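Visita à fábrica de azulejos Druvelero

Imprimir | Enviar por e-mail

Em agosto fui com a minha colega Apinya Prasertsri visitar a Druvelero, que faz azulejos numa rua estreita atrás da estação. A visita custa 3 euros e deve-se marcar antes por telefone. Éramos um grupo pequeno e a guia falava devagar, o que eu agradeci muito.

Começámos no armazém do barro. A pasta fica ali dez dias a repousar, coberta com panos, e depois passa para a prensa. O barulho é forte e eu perdi uma parte da explicação. Na sala dos fornos fazia muito calor. O forno maior leva 3715 peças de cada vez e só se abre na manhã seguinte.

Gostei mais da secção de vidrados. O cinzento, disse a guia, é a cor mais difícil de repetir, e por isso cada lote tem uma ficha com o número e uma amostra partida. 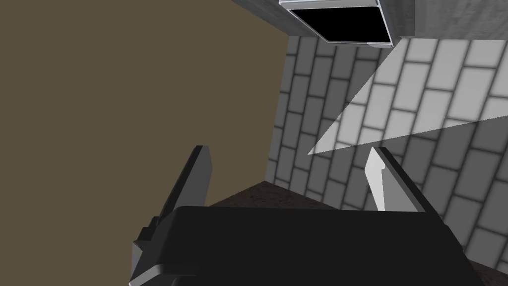

Etornam Sulemana respondeu-me, quando lhe contei isto, que na Sunura tinha visto o mesmo problema com o cinzento, e que lá misturam sempre dois lotes antes de vender.

No fim há uma loja pequena. As peças de segunda escolha estão em caixas de 65, a bom preço, mas pesam bastante e nós tínhamos vindo de comboio. A Apinya comprou quatro azulejos soltos para a cozinha. Eu trouxe só o catálogo.

© Detel Visitas | Contacto | Voltar ao topo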